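Subject: Re: [desk-talk] Round tables for the spare room?
Date: 7th June

Since we're on the subject of tabletops:

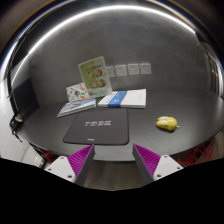

Dark gray round top with a mouse pad on it.

Estela Villalba wrote:

> The people at Clelby told me a round table is the best thing
> for a small home office. No corners to bump into, and you get
> more usable space than with a square desk of the same width.
> They have the Flenetier for 1,096 with a ten-year warranty.
> Has anyone on the list tried one?

Estela, I'd want to see their math. A circle that fits inside a square has less area than the square. The store can't sell its way around that one.

The corners are where I keep things. My lamp has lived in the back left corner since December, and on a round top it would have to move in toward my elbows. Then there's the wall. Push a round table up against it and you get two odd gaps where pens go to die.

As for the warranty, read the part about the finish before you pay. I had a Trurkarach desk with a lovely long warranty that covered the legs and the screws. When the top started to peel they offered me 50 off my next one – and the next one was the Öberg at 2,132. I passed.

I'll grant that round is nice for two people facing each other over coffee. For eight hours of typing I don't buy it, and "no corners to bump into" sounds like something a salesman says when he has a lot of them in the back.

Did they let you sit at it with a keyboard, or only walk past it? And can it be returned once it's been put together?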